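Durnus (robot arm kit)

Durnus is a tabletop robot arm kit made by the company Ollov. It is sold as a set of two working arms with parallel grippers, two hand-moved leader arms, and the cameras and cables which connect them to an ordinary computer. The kit is meant for people who want to teach household tasks to a robot by demonstration, at home or in a classroom. The first version was designed by Ghazala Lashari and was released in September under the working name Elo, which is still found in parts of the manual.

Background

Lashari began the project while she was teaching evening courses in electronics. The arms available to her students were either too expensive or too weak to lift a wet cloth. She made the first gripper from printed parts and changed its jaw shape many times before she was satisfied. Noreen Bhutto joined later and wrote the recording software, called Jadoon. The two of them founded Ollov to sell the kit, and the first series was 342 sets.

Design

Each working arm stands at the edge of a table and is moved by servo motors in its joints. The operator holds the leader arm and moves it by hand, and the working arm copies the movement. At the same time Jadoon stores the positions of the joints and the pictures from the cameras. One camera is placed close to each gripper, so the recording shows the object from very near.

The fingers have an outer body and an angled inner jaw. The jaw is the part which touches the object, and it can be replaced separately when it becomes worn. Thin things such as plates and lids are held by the edge between the two inner faces. The manual advises to approach them slowly, because a thin edge is easy to miss from the side.

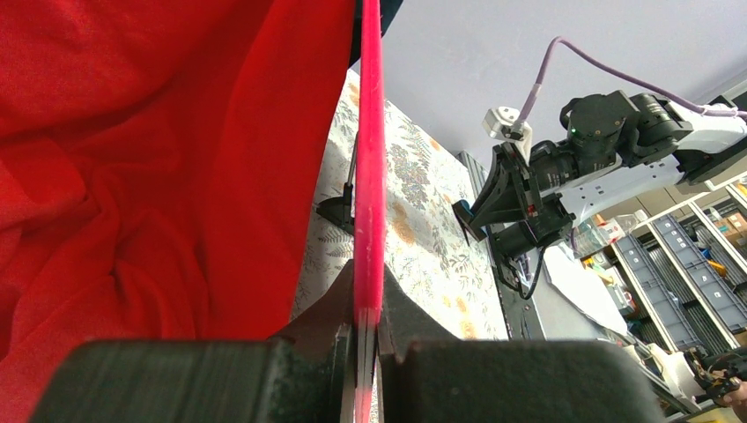 A thin pink-red object held by its edge between the gripper fingers. The second arm is on the right, with a small white camera module on its gripper.

The camera cable should have a free loop long enough for the full movement of the wrist. In the first series the cable was short and some buyers had to order another one. Ollov later included the longer cable in all sets at no extra price.

Use

A common way to work with the kit is to choose one task, record it many times, and change the place of the objects a little between the recordings. Jadoon groups these recordings in a project. The basic license allows 2000 recordings in one project, and older ones can be moved to a disk when the limit is reached.

The tasks suggested in the manual are simple and come from daily life: wiping, folding, sorting, putting a lid on a box. Soft objects are considered more difficult than hard ones, as they change their shape when they are gripped. For them the manual gives a lower closing force and recommends to take the object at its narrowest place.

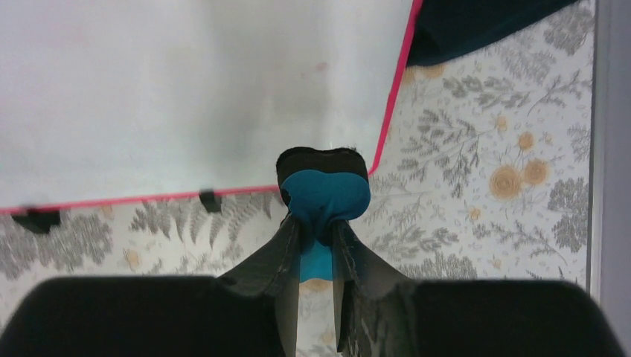 Gripper holding a soft black and teal object by the neck, at the lower border of a white board.

The color and pattern of the table surface can also influence the result. Bhutto has recommended that users record on the same table they will use later, with the same cloth on it, and do not prepare a special clean place for the robot. A model trained only on a plain surface often becomes uncertain when it is moved to a patterned one.

Versions

The standard set contains both pairs of arms. A smaller set with one pair is sold under the same name and has part number 1906. It uses the same fingers and the same software, but tasks which need two hands are not possible with it. The power supply is not shared between the sets. A school edition adds spare jaws, printed lessons and a longer support period.

Reception

Users have generally praised the kit for its easy assembly and for the feeling of the leader arms, which are light and do not make the hand tired quickly. The replaceable jaws were also well received. Criticism was mostly about the noise of the servos and about the manual, where the names Elo and Durnus are mixed and the chapter on calibration is difficult to follow. Several owners reported that the wrist joint needs a new calibration after 900 cycles, while the manual mentions no interval.

Ollov answers support questions by e-mail, and on Saturday there is an open online session where owners can show their setup and ask for help.

See also

Jadoon (software)
Leader arm
Parallel gripper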